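Call for Participants: Chores With Two Hands and a Gripper

Can a machine tidy up after us yet? We'd love to be able to say yes! Right now the truthful answer is "some things, sometimes, if the light is good." The Faltgate study is trying to push that along, and we're looking for people who do ordinary chores every week and don't mind doing a few more of them with us.

You don't need any background in robotics. In our last round the best sessions came from a school cook and a man who stocks shelves at night. They know a hundred small things about picking stuff up that never make it into a manual (how far you can squeeze a bottle before it slips, for one, or which end of a cable to go for first).

What you'd be doing: moving bottles, bagging and unbagging, sorting packages, putting tools and cords back where they belong. You hold a gripper in your hand and do the job with it, at your own pace. The recordings go to the Prilico team, who use them to teach an arm the same chore. Then we all find out how it does, and you're welcome to come and watch.
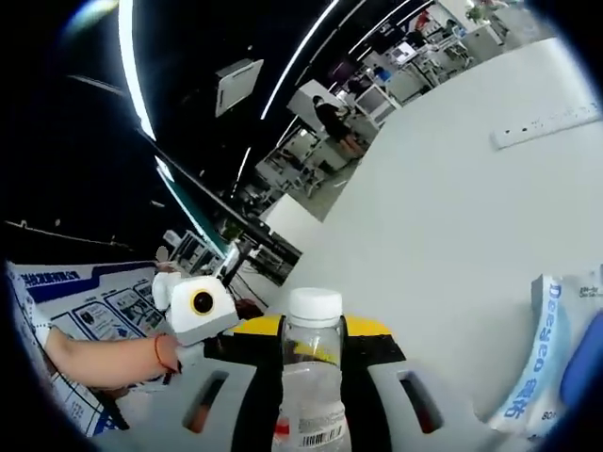
Khurram Magsi

I run the sessions, so let me tell you where things stand. Rigid objects are going well. Bottles, boxes, jars, anything that keeps its shape: the arm got through 161 bottle pickups in our last test before we stopped for lunch, and I was grinning like a kid. Soft things are another story. Plastic bags, loose cords, packets that fold when you touch them. A person sorts those out half asleep, and the arm still dithers over them. That's why this round leans so heavily on bags and cables, and why I'm so keen to get new hands in.
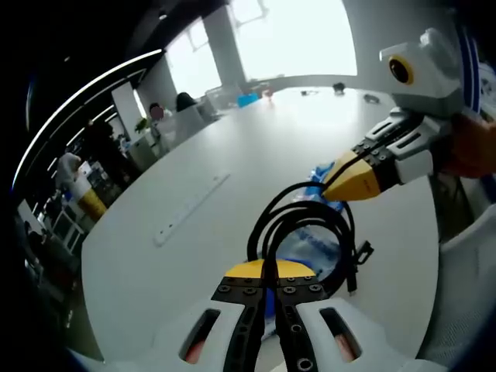

Roya Jalali wrote back after reading a draft of this call that she wouldn't trust any machine with the drawer under her till, where the cords and the spare bags all live together, and that if we can get an arm through that drawer by December she'll bring the cake.

Fair enough, Roya. I can't promise the drawer, but we're going to try something very like it.

Who can apply

Anyone 18 or over who can stand or sit at a table for a session of 2 hours, with breaks whenever you want them. Left-handed people, please do write in, we have far too few of you. Shop workers, cleaners, home carers and parents of small children are all very welcome. If you have limited grip in one hand, tell us and we'll set up a session that suits you.

What you get

Each participant is booked for 3 sessions, paid at the same hourly rate as our own session staff, plus travel. Hina Dhanial will send you the rate and the consent form before you decide. Faces and voices are removed from anything we share outside the study.

When

We have 10 places. Weekday evenings and Saturday mornings are both possible.

How to apply

Send a short note to Hina Dhanial at the Faltgate study office. Tell us which chores you do most and the one you'd hand over to a machine tomorrow. (Mine is matching lids to containers.)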